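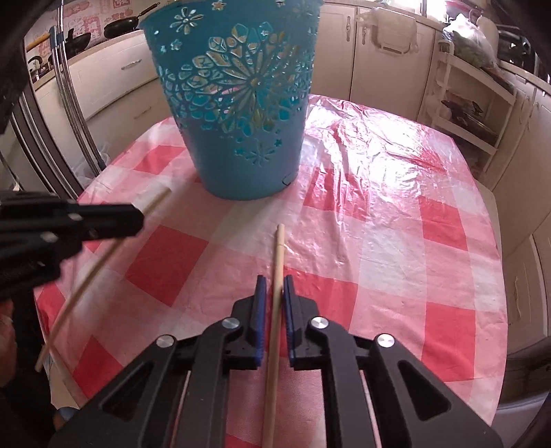 第3章 食卓まわりの片づけ(かご・箸・棒もの)

この章では、食事や工作のあとにテーブルへ残った細長いものを、かごへ戻すまでの手順を説明します。対象は木の棒、菜箸、編み棒など、転がることを生きがいにしている品々です。皿と鍋は第2章、所在不明のふたについては第5章をご覧ください。第5章は長いです。

3.1 用意するもの

・口が広く、底のすぼまったプラスチックのかご 1個
・テーブルクロス(チェック柄など、柄のあるもの)
・乾いた布
・片づける棒

かごは透かし模様入りでも使えます。青緑色に大きな花をくり抜いたような陽気なかごでも、性能に差はありません。ただし穴より細いものは、入れたそばから出ていきます。つまようじを花模様のかごにしまおうとした方からのお問い合わせは、すでに十分いただいております。

3.2 かごを置く

1. テーブルクロスのしわを手のひらで伸ばします。しわの上に置いたかごは、少し傾いたまま一生を過ごします。
2. かごを口を上にして立て、テーブルの奥寄りに置きます。手前は作業場所として空けておいてください。
3. 縁を軽く押し、ぐらつかないことを確かめます。ぐらつく場合は手順1に戻ります。戻りたくない気持ちはわかります。

注意:底に近い部分は力のかかるところです。ひびのような黒っぽい線を見つけたら、指の腹でなぞってください。引っかかりがあれば、重いものを入れるのはやめます。引っかからなければ汚れかもしれませんので、布で拭いてから、もう一度悩んでください。

3.3 棒を集める

1. テーブルの縁からはみ出している棒を先に取ります。内側にある棒は待ってくれますが、はみ出した棒は袖に触れた瞬間に床へ行きます。
2. 残りの棒は、先の丸いほうをかごに向けてそろえます。
3. 棒の中ほどより少し手前を持ち、まっすぐ上に持ち上げます。クロスごとつまむと、かごもついてきます。
4. 2本をいっぺんに持たないでください。片手で2本持つことを、世間では箸使いと呼びますが、この章の範囲外です。

メモ:丸いテーブルには角がありません。「角にそろえる」という一般的な助言は役に立たないので、チェックの線に合わせて並べるとよいでしょう。赤と白の線なら、遠目にも曲がりがわかります。わかってしまう、とも言えます。

3.4 かごに入れる

1. 棒をかごの口の真上まで運び、底に触れるまで下ろします。
2. 静かに手を離し、内壁にもたせかけます。
3. 棒の先が側面の穴から出ていないか、外から一周見ます。出ていた場合は、無理に引かず、内側へ押し戻してから抜きます。花びらの形の穴は先端が細く、一度はさまると意外に強情です。
4. 長い棒が何本もあるときは、向かい合わせに振り分けます。片側に寄せると、かごは夜中に倒れます。昼に倒れた例は編集部では把握していません。

注意:棒の入ったかごを、縁の片側だけ持って運ばないでください。必ず両手で持ちます。

3.5 うまくいかないとき

棒が転がる:クロスの下に薄手の滑り止めを敷きます。サーレラ(Saarela)の敷物、品番3422が丸テーブルに合います。四角いテーブルにも敷けますが、四隅が余ります。

かごが軽すぎて動く:底に折りたたんだ布を入れます。石を入れる方もいますが、前述のひびの話を思い出してください。

棒の数が合わない:床、椅子の座面、かごの裏の順に探します。それでも見つからなければ、24時間ほど探すのをやめてください。たいてい別のものを探している途中で出てきます。

家族が元に戻してくれない:本書の対象外です。

3.6 片づけのあと

クロスのくずは中央に寄せ、四方から持ち上げて外で払います。かごを載せたまま持ち上げないこと。初版にはこの一文がありませんでした。

かごの透かし模様にたまったほこりは、3か月に一度、ぬるま湯と柔らかいブラシで落とします。小さな星形の穴は乾いた綿棒が便利です。使い終えた綿棒は、かごに入れず、ごみ箱へ。

改訂:2026年10月2日 文責:エルサ・ランタラ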